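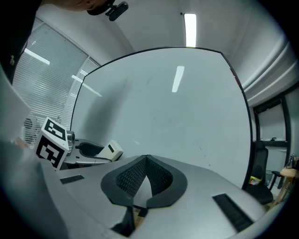
Calendar sync dropping meetings after the room change
Status: Open, waiting on us
Product: Gendano Scheduler
Site: Brophy office, second floor

Hi again, me from the second floor. Adding my notes here so they don't get lost in email like last time (sorry about that, I know you asked me to use the ticket).

Quick recap for whoever picks this up. We moved our team's bookings from the old Lesent calendar to Gendano in January, and ever since then any repeating meeting loses its room when somebody edits the time. The meeting itself stays put. Everyone still gets the invite, everyone shows up, and then there's another group sitting in there with their laptops out, and we all stand in the doorway being polite. It happened to us 5 times before I finally opened this ticket!

What I tried first:
Signed out and back in. No change.
Cleared the browser cache, then tried a different browser. Same thing in both.
Made a brand new repeating meeting with only me on it, saved it, moved it half an hour later. Room gone. So it isn't just the old imported ones, which was my first guess.
Made a one-time meeting and moved it. Room stayed! I moved it twice more to be sure and it was fine.

Update, 10:40 am
Tried the thing you suggested, turning off "release room on change" under the site settings. I had to get our office admin to do it because my login can't see that page. Saved, waited, tried again. The room now stays if I edit a single meeting in the series, but it still drops if I pick "this and all following." Progress, I guess?

Update, 1:15 pm
Okay, this might be something. Our series were all set to end in 2028 because that's what the import put in. I made one that ends after eight meetings instead, edited all of them, and the room held. Then I made one with the 2028 end date and it dropped right away. Could there be a limit on how far ahead a room can be booked? If there is, the error never shows up on my side, it just quietly saves without the room (a pop-up would be so nice, hint hint).

Update, 3:30 pm
Found it, or at least found a setting that looks guilty. Our admin says the room profile has a booking window on it, and the Flunano add-on we use for the door displays has its own separate one. They don't match. She doesn't want to change either until you tell us which one wins, and I'm with her on that.

So, two questions for you:
Which booking window should we change, the room profile or Flunano?
Will the series that already lost their rooms pick them back up, or do I need to rebuild them by hand?

I'm at my desk until 5 if you want to do a screen share. Please leave the ticket open for now, thanks!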